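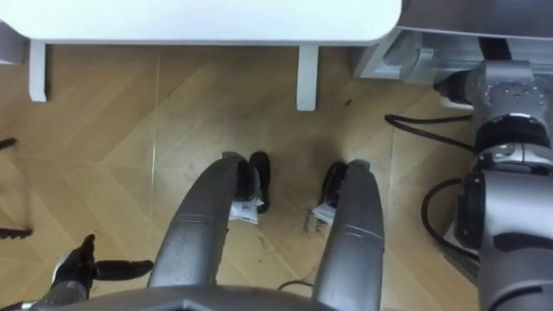
Open day walk-through checklist, humanoid demo corner
Bristbridge site, April
Filled in by Niall Tosh, with comments as I went

I did this one with Milagros Peñalver from the Bellotau side, on the morning before visitors came in. Last year's form had a tiny comments box and I kept running out of room, so I've just typed everything up long this time. Sorry in advance!

1. Floor and walkways
Result: OK with comments
Herringbone is sound, no lifted edges that I could find with my shoe. There are scuffs and little specks near the table (cosmetic, not a trip issue), but please run a broom over it before the doors open. People take photos of the floor, I swear.

2. Cables
Result: needs action
My one real grumble. There's black cable looping across the floor beside the right arm, and it's fine while everybody stays put, but the second somebody's kid wanders in to say hi we have a problem. Ezequiel Vallejo has the Trameck cable covers in his van and said he'd bring 2 in. I want them down before the first session – no covers, no session.

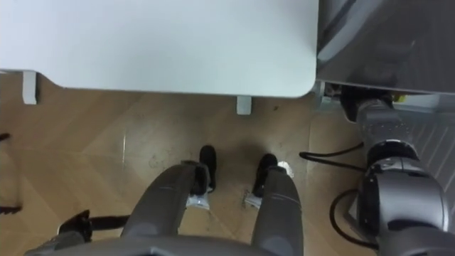 3. Visitor line
Result: OK
Tape goes 2000 mm out from the table for anyone just watching, and 3000 mm on the side where the right arm swings. I measured both twice. Milagros thought the second one was overkill and she may be right, but I've seen how a crowd creeps forward when something moves, so it stays.

4. Furniture
Result: OK
White table doesn't rock. I leaned on the front corner with a good bit of my weight and it didn't budge. Corners are rounded, which I like with little ones around. Keep the top clear except for whatever the current demo needs. No coffee cups, no phones, no lanyards (you know who you are).

5. Emergency stop
Result: OK
Tested from both operator positions. Ifeoma Abubakar holds the handheld stop for every session and doesn't put it down to chat, even when somebody has a great question. If she needs a break, the demo takes a break too.

6. Drawers and doors
Result: OK with comments

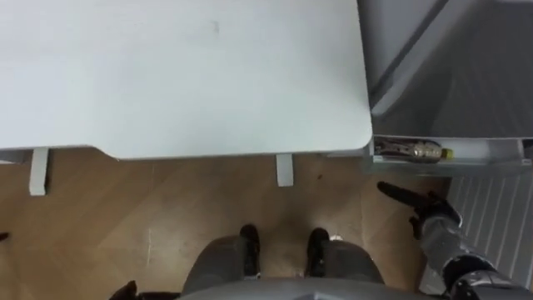
Item 6: lower drawer open, locking pliers inside.

Drawers stick out right at shin height, so whoever resets between runs closes them first and does everything else after. I'd also like the pliers signed back into toolbox 44 at the end of the day. Kenneth Pollock asked whether we could swap them for something softer and I said sure, bring me something and I'll look at it.

7. Drinks and liquids
Result: OK with comments
Caps on, all the way, checked by hand before each run. One bottle on the table at a time, please. 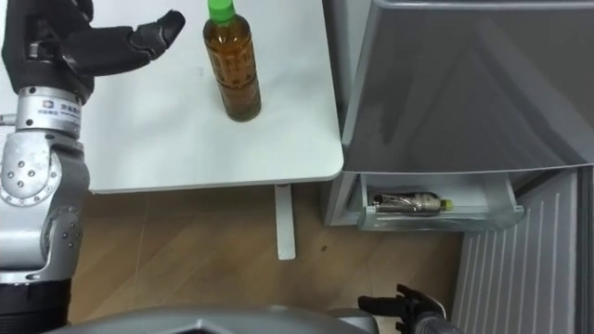 Keep a roll of paper towels behind the operator's chair too, and if anything does spill we stop and mop before the next group comes up. The Tennant scrubber is way too much machine for a cup of tea, so don't go dragging it out.

8. Talking to visitors
Result: OK
Ifeoma's intro is great, short and friendly, and she gets the "please stay behind the tape" part in early. I only asked her to say it again when she switches demos, as folks drift in halfway through.

Still open: cable covers (Ezequiel), quick sweep (me, I guess), toolbox sign-out sheet (Kenneth). I'll come back by 9:30 to check the covers and sign the bottom of this.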